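Setting Up a Two-Gripper Tabletop Cell for Utensil Sorting

I love this cell! It's the smallest one we run at Jorudell, it fits on one table, and it teaches you more about grippers in an afternoon than a week of reading manuals. A pair of hand-held grippers, a few bins, a mess of utensils, and you're sorting. If you look after it, it'll run all month with hardly a complaint. This page covers setup, the checks before a session, and the repairs that come up most. I'm assuming you already have the recording software (we use Tilia) installed and talking to both grippers.

Getting the table ready

Start with the table and leave the grippers on their stands for now. Wipe the surface down with a barely damp cloth, then dry it. Glare is a bigger problem than dirt on a white top, so turn on the lights you plan to use and crouch down to gripper height. If you see a bright bar reflected where the utensils will go, move the light, then look again.

Bins go along the back edge, side by side, with a finger's width between them. Put the long sides parallel so you don't have to twist your wrist to drop a fork in. Check that you can reach the far corner of each one with either gripper before you go any further. Shorter folks may want to pull the whole row forward a little, and that's fine as long as it stays put for the whole session.

Now the utensils. Toss them on the front half of the table and resist the urge to tidy! Crossed and overlapping pieces are where the good practice is. Mix thick handles with thin, round things, and include at least one piece that's buried under another.

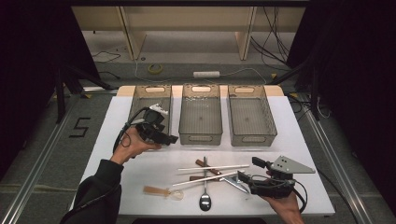 Cables come next, and please don't rush them. Each gripper needs enough slack to reach all the bins and still turn over, with nothing dragging across the utensils. Hold the gripper out at full stretch, rotate your wrist both ways, and watch the plug end. If it moves at all, add slack there first. Loops that hang below the table are okay. Loops you can put a foot through are not, so walk all the way around the table once before you start.

Checking the fingers

Do this before every session:

1. Power off the gripper.
2. Close the fingers slowly by hand. The pads should meet flat, with no gap at the top or bottom.
3. Wiggle each pad. Any click means a loose screw behind it.
4. Wipe both pads with a dry cloth. Skip the alcohol – it leaves some pad materials slick.
5. Power on and run one full open and close. In Tilia the position should read zero when closed and 1,000 when open.

If the closed reading is off by more than a hair, run the zero routine twice. The first pass sometimes catches on a bit of grit, and the second one tells you the truth.

Thin things are the real test. Lay a chopstick or a straw flat on the table and pick it up from straight above, then at a slant. A healthy pair of pads will do both. If the slanted pickup keeps rolling away, the pads are out of line by a little, and you'll want the fix in the next section.

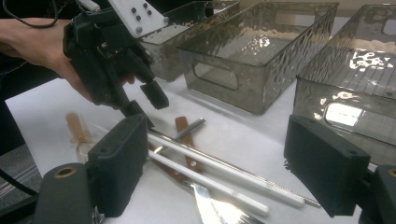
Realigning a pad

This is my favorite repair, partly since it takes one hex key and makes such a big difference. Back off the bracket screws half a turn, just enough that the pad can shift. Close the fingers on a flat steel ruler and let the pads settle against it. Snug the screws a little at a time, going back and forth between them, then open up and take the ruler out. Repeat the chopstick test.

Swap the pads at 300 sessions even if they look great. We log ours in a plain notebook called Kashindye (long story, old project name), and the notebook has never crashed once.

After a session

Run the fingers closed, power down, and coil each cable in big easy loops. Tight coils wreck them. Check that the files saved and that both grippers have the same number of recordings. If one side is short, look at its plug before you blame the software – it's nearly always the plug.

Contact the Jorudell workshop | © Jorudell | Back to top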